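## Part 2: Setting up the bottle table

OK, you've got the floor mats down and the sign-in sheet out (that was Part 1), so now it's time for my favorite job in the whole Drolwood set-up, which is the water bottles. I know, I know. But I've done this set-up more times than I can remember and the bottle table is what makes the break go well or go badly. If it's right, everybody gets a drink and goes back to the floor. If it's wrong you've got a crowd of eight-year-olds all holding up purple bottles and shouting that somebody took theirs.

I wrote the first version of this on a single sheet and taped it inside the door of cabinet 582. That's the tall one by the sink, and it's still where all the bottle stuff lives. Revised 12 May 2019, with the lid section redone from scratch.

### What you need from cabinet 582

- The roll of Cudusent wipe-off labels and the marker that goes with it
- The Srisuk brush set (one fat brush, one skinny one for straws)
- Two clean dish towels
- The gray tub for anything left behind
- The Mineck pitcher, for refills

If the marker is dry, there's another in the desk drawer. Please don't use the permanent one! Somebody did that last June and one poor family's tumbler said LUCAS on it for the rest of the summer, and they don't have a Lucas.

### Before the bottles arrive

1. Wipe the table from end to end and dry it with one of the towels. Do the drying properly. Bottles slide on a wet top and the tall skinny ones go over first.
2. Lay the second towel at the end nearest the sink. Drippers go there.
3. Put the gray tub underneath, pushed back far enough that you won't kick it.
4. Fill the pitcher and leave it by the sink, with its lid on.

**Note:** Don't put the snack tray on this table, even for a minute. I've tried it. You get crumbs in the straw lids and then you're the one with the skinny brush.

### Checking a bottle in

This goes quicker than it reads. Once you've got the hang of it you can do a whole class while the parents are still fussing with shoes.

1. Take the bottle from the child with the lid up and the strap out of the way. Long straps like to catch on whatever is already standing there, so gather the strap in your hand first and set the bottle down second.
2. Turn it over slowly and look for a name. Look at the base, the back, the inside of the strap, and under the handle if there is one. Parents put names in the strangest places, and it's much nicer for the kid if you find it than if you slap a second one on top.
3. If you see drops while it's tipped, stand it back up and go to "Lids" below.
4. No name? Write the first name and last initial on a Cudusent label and stick it on the body, never on the lid. Lids get swapped.
5. Stand it along the far edge of the table, with the label facing you. Keep the near half clear so you've got somewhere to work.
6. Tuck loose straps and lanyards behind the bottle when you're done with the row.

**Caution:** A strap hanging over the front of the table is a handle for any little brother or sister walking past. Steel bottles hurt when they land on a foot, and I've got a toenail that can vouch for it.

For wide, short bottles, one hand underneath is plenty. The bigger round ones I hold in both hands - they're slippery and the strap never sits where you expect it.

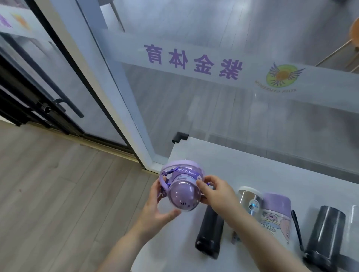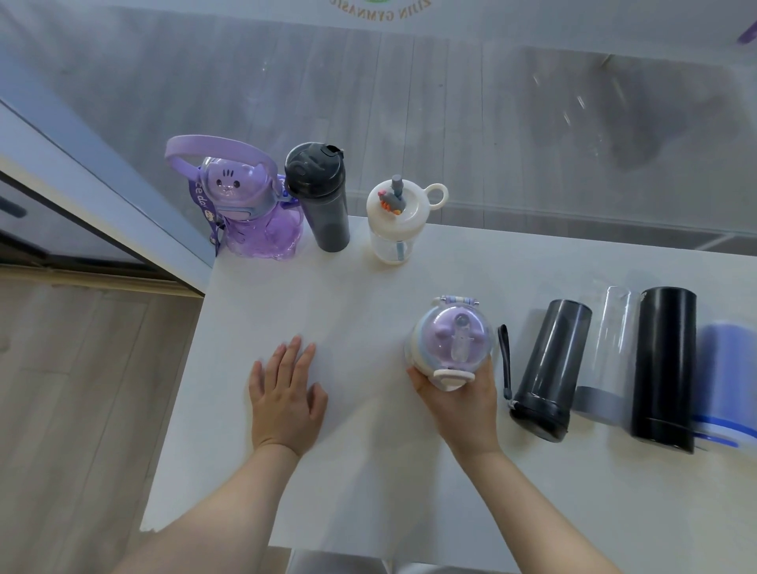 Bart Visser thinks I should sort by color at this point, all the purples at one end and the darks at the other. He wrote in the margin of my old sheet that it saves time at break and that the children remember the color of their bottle long before they remember which spot it was in.

I did give it a fair try, Bart! For a mixed group it's great. But in our younger class lavender is wildly popular, and so the purple end turned into one long line of near-twins and we were back to shouting. So my compromise is this: sort by color if the colors are well spread, and sort by first name if they aren't. Decide before you put the first bottle down. Changing your mind halfway is a misery.

### Lids, and how to deal with them

You'll meet pretty much all of these in one afternoon. I've put them in order of how often they give me trouble.

**Dome lids with a latch.** Lovely things when they're shut. Press the dome down until the latch catches, then give it a tiny tug to make sure. If it won't catch, open it again and look at the spout underneath. It's nearly always bent over or sitting crooked. Straighten it with a clean finger and try again. Don't force it, as the hinge is the first part to go and you can't buy just the hinge.

**Flip caps on shakers.** These get left open a lot. Check every one of them before it joins the row, and close it with your thumb until it clicks. If there's powder caked around the spout, leave it alone and mention it at pick-up. We don't wash out other people's shakes. (I did it once and I will not describe the smell.)

**Straw cups.** Fine as long as they stay upright. A straw cup on its side will empty itself onto the table in no time, and then onto the floor, and then you're back in Part 1 with the mop. Keep these toward the middle of the row with something solid on either side. If the lid has a little decoration on it, lift the cup by the body or the handle and leave the decoration alone. They pop off easily and they roll.

**Screw caps on insulated bottles.** Check that they're tight, and that's it. The children often can't open them again if you go at it like a jar of pickles, so stop at snug.

**Novelty shapes.** Cats, bears, all of that. They're easy to tell apart and hard to stand up straight. I put them at the end of the row, where they've got a bit of elbow room and where the owner can spot them from across the hall.

### The tip test

For any bottle you're not sure about:

1. Hold it over the towel by the sink.
2. Tip it on its side and count to 12.
3. No drips, it goes in the row.
4. Drips, open the lid, check the seal, close it, and tip it again.
5. Still dripping? Stand it on the towel and leave it there through class. Put a little D on the label so whoever does pick-up knows to say something.

**Note:** Warm drinks get a pass on the tip test. Leave them upright, lid closed, at the back. If you can feel heat through the side of the bottle, keep it by the sink and hand it over yourself.

### At the break

1. Move to the near side of the table before they come over.
2. Hand the bottles out from the left. Read the label out loud, wait for a hand to go up, pass it across. Reaching is not allowed, and that includes the big kids.
3. Refills come from the Mineck pitcher only. A small top-up is plenty - I fill one of our paper cups to the line, which is 236 ml, and pour that in. Somebody always wants it up to the brim. Say no nicely.
4. Bottles come back to you with the lid closed. You put them back in the row, they don't.
5. Wipe any puddles now. They'll be forgotten by pick-up.

If a child tells you "that's not mine" and the label says it is, check the name with them quietly before you swap anything. We had two cousins with the same first name and the same last initial one season, and it took us an embarrassing number of weeks to work out why they kept trading.

**Caution:** If two children have drunk from the same bottle, set it aside on the towel and tell both parents at pick-up. Give each child a paper cup of water for the rest of class. It's no big drama, but they do need to hear it from us.

### After class

1. Give back the bottles one at a time, same as at break.
2. Peel off the Cudusent labels as you go. They come off clean if you start at a corner. If one leaves a sticky patch, a drop of dish soap on the towel takes care of it.
3. Anything left goes in the gray tub, label still on, lid open a crack so it doesn't get funky. Empty it into the sink first, please! A full bottle that sits over a long weekend is a science project.
4. Rinse the pitcher and stand it upside down on the rack.
5. If you used the Srisuk brushes, wash them in hot water and hang them up by the loops. The skinny one takes ages to dry, so don't shut it in the cabinet wet.
6. Wipe the table again, then lock 582.

Leftover bottles stay in the tub for two weeks. After that they go to the front desk and it's out of our hands. I do send one message to the class list before then, with the color and the kind of lid, and most of them get claimed that same evening.

### If you run out of table

On the busiest afternoons the row fills up. Start a second row in front of the first, shortest bottles in front, and turn the labels so you can still read the ones behind. If that fills up too, use the low bench by the sink for insulated bottles only. They don't mind being knocked. Do not use the windowsill - it slopes, and you won't notice until you hear it.

Part 3 covers the coat hooks and the shoe bins.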